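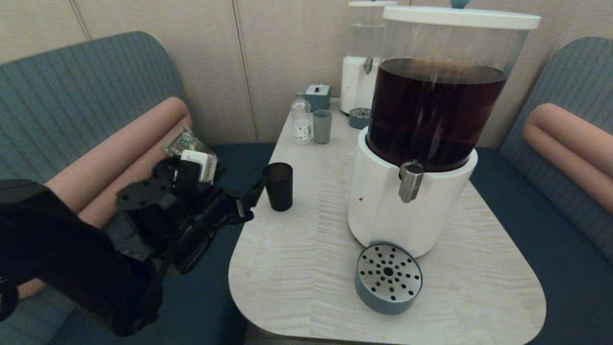
June, 14.10. Drinks table, Noltbridge room.

Went through the handling rules with Amber before the afternoon runs and changed a few. Writing them down now, while I remember what we agreed.

1. Liquids. Any run with a filled dispenser on the table uses the slow profile. Arm speed cap stays at 20 per cent until the gripper is back on the seat side. The old sheet only said "take care near liquids", and two people had read that two different ways.

2. Packets. Grip force is set before the pick and left alone during the carry. If a packet slips, stop and log it. No re-gripping in mid-air.

3. Cups. Keep carry paths clear of the cups, even when going over one would be shorter. Zübeyde wants this as a keep-out zone in the planner — agreed, she'll draft it.

4. Stop button. One person holds it and does nothing else. Typing up notes counts as something else (that was me, run 53).

5. Table layout. Check it against the sheet at the start of each set and again after any stop.

Still open: whether a spill on the table ends the set or only the run. Amber says the set. I'd go with the run if the base is dry, but the Baluyot procedure is silent on it, so we use hers for now.

Run 141 onwards is under the new rules. Old sheet is off the wall and in the folder.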